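Clidura: a word list of Irish and English terms for clothes, cloth and mending

README, last changed Saturday, September 8, 2018

Welcome! Clidura is a small, free word list of the things people say about clothes: what they call them, how they talk about wearing them out, patching them, handing them down and finally cutting them up for dusters. It started as a notebook kept by Liam Ó Dubhghaill and grew a good deal once Cormac Quinlan offered to type it up (and then kept adding words of his own, which was very welcome).

What you get

There are 344 entries in one plain text file, clidura.txt. Each line is one entry, with the fields split by tabs:

headword
language (ga or en)
part of speech
meaning in plain English
a sentence showing the word in use
initials of whoever sent it in

Irish headwords keep their fadas, so please open the file as UTF-8. If you see "lÃ©ine" where you should see "léine", your program has guessed wrong, and every other Irish word will look just as odd!

A second file, sayings.txt, holds 40 longer phrases that wouldn't sit nicely in columns. It's my favourite part of the whole thing. Do read it even if you have no use for the rest.

Everyday tops

We began with shirts, and they are still the best covered. You'll find léine, T-léine, geansaí and plenty of English words for the parts: collar, cuff, yoke, placket, hem. People have strong feelings about jumper and gansey, so both are in, with a note on each.
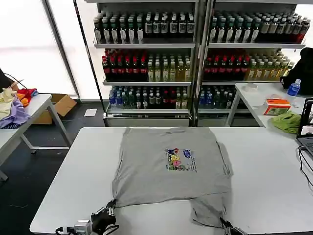
Grey T-shirt with a printed chest (see T-léine, collar, hem, sleeve).

Spelling

Irish headwords follow the standard spelling. Where a contributor wrote a word another way, their spelling stays in the example sentence and the standard one goes in front. English headwords are British and Irish usage, so it's trousers and vest all the way through.

Known gaps

Shoes are thin on the ground, with only 8 entries. Hats are worse. Knitting words are coming along nicely thanks to the Mac an tSaoi notebooks, and we hope to have them all in by December.

Using it

Stevatow, the little lookup tool we use ourselves, reads both files as they are. So does any spreadsheet. Fedutum hosts the downloads.

You may copy, change and share the list for any purpose. Please name Clidura when you do, and tell us what you made, we'd love to see it!

Sending in words

One word is plenty. A hundred is grand too. Put the meaning in your own words and don't copy from a printed dictionary. If you remember who used the word, add that to the example line, first names only.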